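Hindport Zollis Shelf Kit

Part no. 3903

The Zollis is a two-arm shelf handling kit for retail stores. It picks, faces and restocks light packaged goods on standard slotted-upright shelving. The kit is sold complete, with arms, hands, head camera and controller, and runs on the Gamix task software.

In the box
2 arms, left and right
2 hands with fingers
1 head camera with mount
1 controller, Gamix preinstalled
4 mounting bolts and hex key

Setup
Bolt the torso plate to the base, connect both arm cables and run the joint check before loading a task. A new shelf layout is taught in nine steps from the Gamix menu. Layouts can be copied between units.

Handling notes
Clear plastic tubs and boxes are harder to locate than printed cartons — teach them with the store lights on.
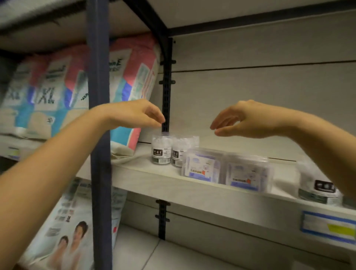

Soft packs need the low grip setting. Keep the arms level with each other during two-hand moves, and leave the shelf-edge label holders out of the work zone.

Support
Spare fingers and cables ship from the Morgan warehouse. For quotes, write to Kanyarat Rattanakul in sales.

Page updated October 20, 2022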